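Pantry Storage > Dry Goods > Brick ramen: bins, trays, or leave it in the case?

fokska_pantry
Posts: 428
Posted Wednesday

Moving the instant noodles out of their shipping wrap and into open containers on the back edge of the work table. Mostly Maruchan chicken, with another variety mixed in. The containers I have are a dark bin, a white rectangular tray and a clear plastic one. Shelf depth above the table is 16 inches, so whatever I choose has to go up there eventually.

Questions:
1. Flat or on edge?
2. One flavor per container, or mixed?
3. Does anyone bother with lids on sealed packs?

I put a few packs down flat first to compare how they sit.

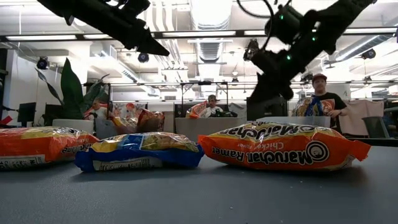 The end crimps are what cost space. The noodle block is a fixed size, but the flaps add to the length at both ends, and if two packs meet flap to flap you lose that much again. Folding them under works until you let go. The film also bulges in the middle, so a stack of flat packs leans after the third or fourth.

---

Ekkachai_O
Posts: 90

On edge, long side down, labels facing the same way. You can pull any pack without disturbing the rest. Flat stacks mean you always eat the top one and the bottom one ages.

No lids. The wrapper is the moisture barrier. A lid on top of it adds a step and nothing else.

---

siufong_t
Posts: 2

Disagree on edge storage. Packs on edge in a half-full bin fall over, and then the bricks crack at the corners. You end up with crumbs in the wrapper, and if a seam has opened, crumbs in the bin as well. Flat, no more than three high, in a shallow tray. Depth of the container matters more than orientation.

---

Ekkachai_O

They only fall over if the bin is half full. Use a divider. I cut mine from a Florkeck shelf liner.

---

fokska_pantry

Tried both. Notes by container.

Dark bin: takes packs upright or on a slant. Hard to see what is left at the bottom without leaning over it. It stands next to the white plant pot at the moment and I would rather not move the pot.
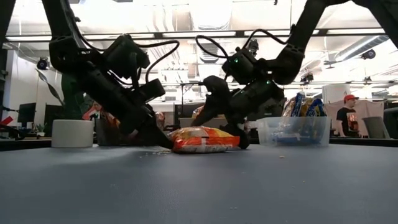
White tray: shallow, easy to read from any side, holds fewer. Packs go in flat and stay flat. Best access of the three. Poor use of vertical space unless the trays can stack, and mine has no rim for that.

Clear container: contents visible without opening or lifting anything. I am inclined to keep this one for the flavor I have least of, so I notice when it runs low.

---

lamduan.s
Posts: 428

Sort by date before you sort by flavor. The best-by print is small and usually ends up against the next pack. I write the month on the end crimp with a marker. Current row says July.

Also, mixed containers are fine if the wrappers differ enough in color. Blue trim next to solid orange is easy to tell apart at arm's length. Two orange ones with different small print are not, and that is how you get shrimp when you wanted chicken.

---

siufong_t

Marker rubs off the shiny film. Use a paper label, or mark the container and refill it only when empty.

---

lamduan.s

Oil-based marker does not rub off. Let it dry before stacking.

---

Gorazd Z.
Posts: 90

Is there a reason not to leave them in the original case and cut the front panel down? Free, correct dimensions, already stacked. I have done this for years with the Srisuk noodles, which come in a similar brick. The case goes on a 16 inch shelf with the cut side out.

---

fokska_pantry

Case was already torn up when I got it. Otherwise I would have considered it. Cardboard is also out for the lower shelf, which gets mopped under.

Layout as it stands, with the bin, tray and clear container lined up at the back and the rest still to be sorted:
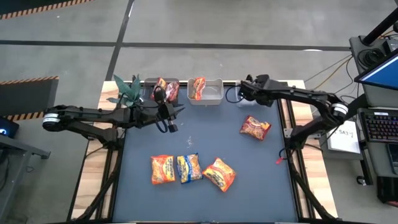 Noodle packs on the blue-gray mat, containers along the back edge, plant at far left.

---

Ekkachai_O

Swap the tray and the bin. The tray is the one you will reach into most and it should be nearest your working hand. Left-handed users ignore this.

---

siufong_t

Leave the order alone and get a second tray. The Ladix ones have a rim and stack two high without sliding. The dark bin can hold something that does not break.

---

fokska_pantry

Second tray is the likely outcome. I will measure the shelf clearance before ordering. The bin can take the soup sachets. Still undecided on dividers.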